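2nd November, bench notes, Plerkow room

Third go at the tabletop question. The Drendov top is still the white one, still smooth, and I still don't believe the sheet that came with it. It says the finish "resists household marks" and doesn't say which household. Radu is the other candidate, and so far all I have from them is a sample the size of a playing card, which tells me very little about how a full top behaves.

Wiped it down before starting, plain water first, then the Plesteck cleaner at half strength. The Plesteck people want it used neat. I suspect that has more to do with selling bottles. Half strength took off the pencil and the tea ring from yesterday. It did not take off the marker, and neither did neat, so I'd call that a draw.

Gloss reading was 1389 near the window and 1405 by the door, in whatever units this old meter thinks it is using. Someone will want to say the window side is wearing faster. I wouldn't. The meter drifts that much if you breathe on it, and it hasn't been checked against anything since June. Write both numbers down and leave it there.

The flatness claim bothers me more. Straightedge and feeler gauge, 2 passes each way, and I could get the thinnest leaf under it in the middle both times. Could be the top, could be our straightedge, which has been dropped. Borrow a better one before anybody writes "sagging" in a report.

Glare is a real complaint and I've been slow to admit it. With all the lights on, small pale parts are hard to pick out against the white. A mat would fix it, but then why are we paying 135 extra for the finish?

To do: rerun the marker test with fresh marker, not the dried-up one from the drawer. Ask Radu for a bigger piece. Don't sign off on the Drendov top until both are done, whatever the delivery date says. 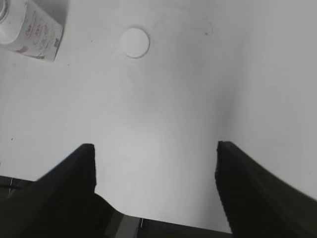
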